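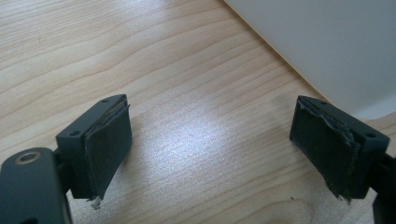
Solange Tessier wants to know how a shelter should report a guest who leaves before midnight and checks in again at 3 a.m. Our Bosdale site logged 351 bed nights in October, but the Zusora export shows 459.

bosdale_intake
Zusora writes one row per check-in. Group by client ID and service date, then count the groups. Set the service date to roll over at noon; the default is midnight, and it splits every overnight stay that has a gap in it.

Alhassan
Ask your funder first. Ours wanted both totals — bed nights and check-ins — in separate columns.

m_jaltcombe
We had the same thing last winter. Gave up and used the paper sheets. Also look for duplicate client IDs, we found 46, mostly people entered under a nickname.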